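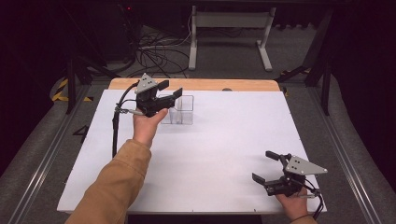 Quelle pince choisir pour trier de petites pièces à l'atelier ?

La plus légère des deux que vous hésitez à prendre, à condition que les doigts restent bien parallèles en fin de course.

Nos astuces pour comparer deux pinces à main :
Prenez-en une dans chaque main et changez de côté à mi-parcours — on découvre vite laquelle fatigue le poignet !
Travaillez sur un plateau blanc, les doigts noirs s'y détachent très bien.
Faites passer le câble le long de la main et gardez du mou.
Essayez 39 prises avec la Clenda, puis autant avec la Cowie. Hongjun Jin, lui, va jusqu'à 100, et il adore ça.
Un coup de chiffon sec sur les doigts entre deux séries, et c'est reparti !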